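The Grimar Ledger

Half six and the bell already gone. Shabnam ran the last bit of lane, shawl slipping, one boot undone. The gate at Grimar mill shut at the second bell and after that you lost the morning. Lost it in coin.

Arsalan Tanoli held it with his foot. "Quick. He's counting."

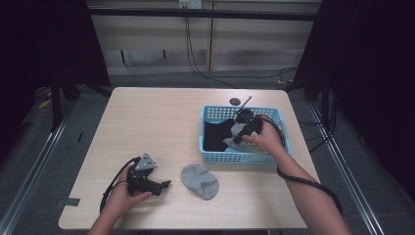
He was, too. Overseer stood on the step with the ledger open, licking his pencil. 3,538 bales owed to the Morkalska buyers by December, and every name on the page in debt for bread, for lamp oil, for the bed they slept in. Shabnam Yousafzai, 161. She'd come over owing 70. Four years' work and the figure only went up.

"You're late."

"Bell's not rung, sir."

He wrote somthing down anyway.

Inside, the noise. Lint in the throat. Arsalan leaned across the frames, shouting without looking like he was shouting, they all learned that. A boat at Nastum. Tonight. The Kırmızıgül, taking salt, and the mate didn't ask for papers.

"And the debt?"

"What debt? Who read it to you?"

She thought about that. Thread snapped, she tied it, thread snapped. Nobody had read it to her. She'd been told a number and put her thumb to it.
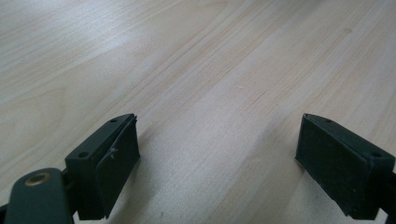
Pale wood, with the grain running across it.

At dinner the overseer went off for his pipe and left the ledger on the stool. Just left it. She stood there with her bread. Arsalan shook his head, no, no, not now.

It was heavier then she expected. It went under the shawl all right.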